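Chapter 6
Setting Up a Small Kitchen Counter

In this chapter you will learn to:
Sort kitchen items by how often they are used
Choose a fixed place for each item
Store plates and mugs so that they can be taken out with one hand

Most home kitchens have less counter space than their owners would like. A counter 155 cm long sounds generous until an oven, a cabinet and a drying rack have been put on it. The space left over is the work area, and it is where meals get made.

Start with the large items. Anything with a door goes on first, with enough room for the door to open fully. Check this with the door open, and check the handle too. 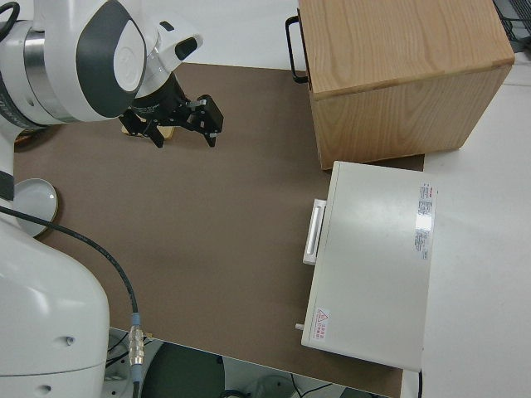
Next, mark out the work area. For one person preparing simple meals, allow a clear strip at least 96 cm wide. A mat protects the surface and shows where the work area begins and ends. Items used every day may stand at its edges. Items used once a week belong in a cabinet.

Plates come next. A plate left flat on the counter takes up its full width.
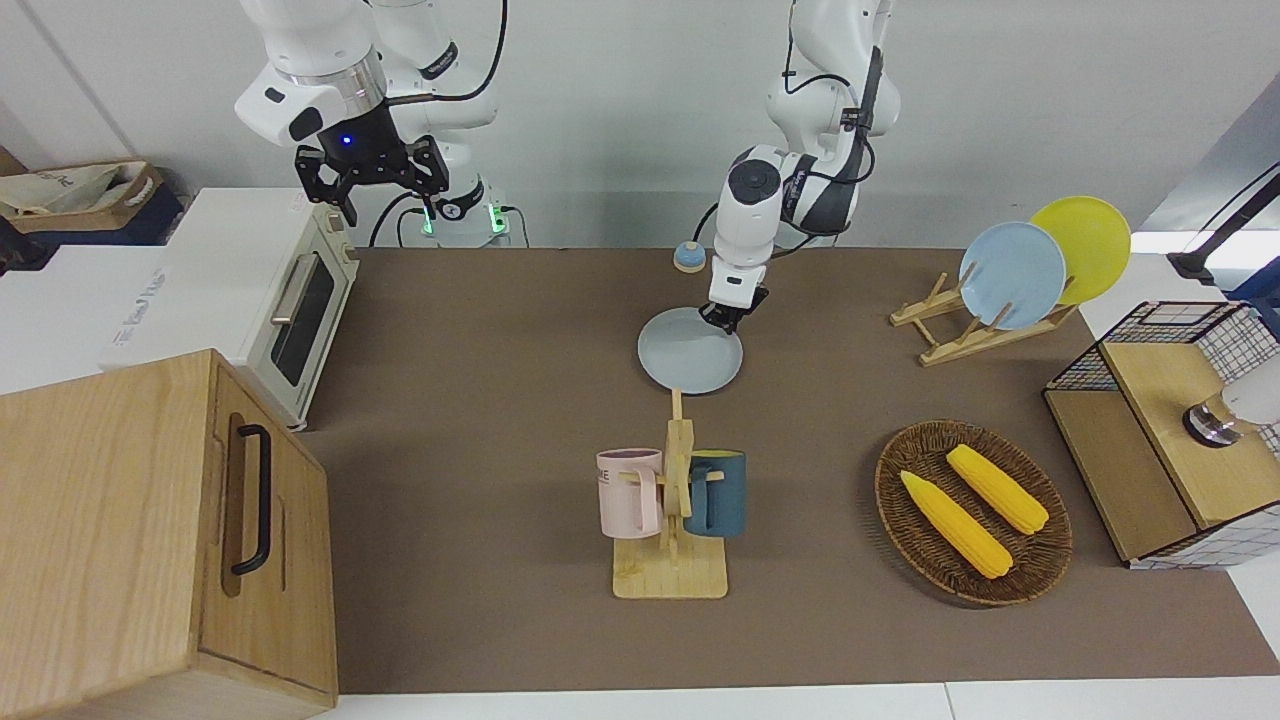 The same plate on its edge in a rack takes up very little. Racks also keep plates from rubbing against each other, and any one plate can be lifted out without moving the rest. Put the rack at the back, on the side of the hand you use most. Zsolt Balogh, whose kitchen plans appear in Chapter 9, leaves 30 cm free in front of every rack.
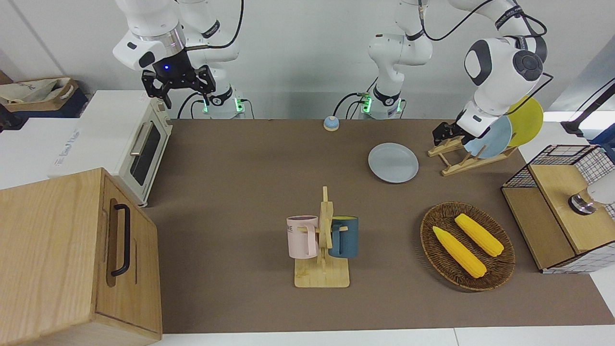 Mugs can be stacked, but stacks tip over and the bottom mug is hard to reach. Hooks under a shelf work well if the shelf is strong. A mug tree needs no tools and can be moved for cleaning. Hang mugs on opposite sides of the post to keep the weight even.
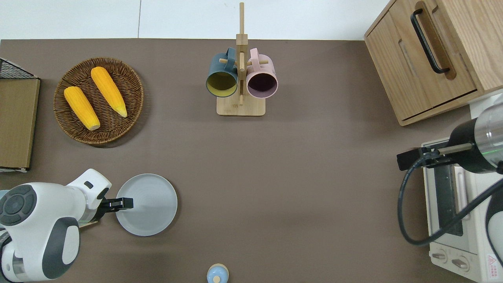

Fresh food that does not need chilling should be kept in view so that it gets eaten. Use a low, open container that lets air through. A woven wicker basket is a good choice, and a round one with two corn cobs in it still leaves space on the table for a plate. Do not store food against the side of an oven.

Before you read on, make a list of everything on your own counter. Write D beside the items you use daily and W beside those you use weekly. Keep the list for the exercise in Section 6.2.

6.1 Measuring the Counter

Measure the length first, from wall to wall or from the wall to the open end. Then measure the depth at both ends.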